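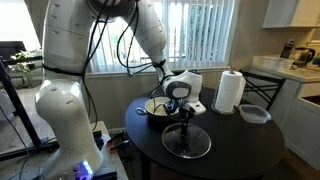
The arm over the mixing bowl, on the round black table.

13 June 2019
by Skumaven

Last month I went two times to the small lake behind Darkach, and I want to write it down before I forget the details. The lake lies at 1,035 metres, so the ice goes late and the perch are still in the shallow water when in other places they are already deep.

First morning I have fished with a small silver spinner and had nothing, only weed. Then I changed to a worm under the float, close to the reeds on the Krajčí side, and after 20 minutes came the first perch. It was not a big one. The colour was very nice, dark green with strong stripes. I put it back.

The second time I walked around 400 metres more, to the place where the stream comes in. The wind was on my face and the casting was poor, but the fish were there. I kept two for dinner and fried them with butter and a bit of flour.

My line is old and has a lot of memory, I must buy a new one before July. In July I would like to try Iletach, where they say there are char. The path is steep and I do not know yet if I can carry the chair.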